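Results and discussion

Our group set out to test a claim printed in the Zandden visitor leaflet: that the lakeside trail "brings guests into town" and so pays for itself. We had our doubts going in, and most of them survived.

Over one Saturday in June we stood at the Eltis trailhead and handed a short form to anyone coming off the path. The gate counter recorded 1576 passes for the month, but it clicks once on the way in and again on the way out, and dogs set it off too. The leaflet treats every click as a visitor. We collected 58 forms, and 24 of those people said they had bought something in town that day, parking included.

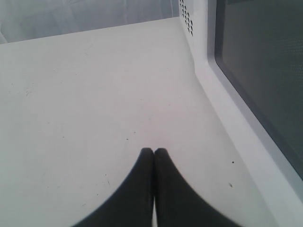

Does the trail bring day-trippers into the shops? Only some of them, and mostly for coffee or parking, going by what they wrote down.

The Kellance guesthouse gave us its own number, 691 overnight stays for the season, and credits the trail for all of them. We found no way to check this. Guests are never asked why they came, and the guesthouse was full in the years before the trail opened.

One sunny Saturday is a thin sample, and people who dislike forms walked past us. Still, we would not repeat the leaflet's claim without a second counter and a rainy weekend to compare.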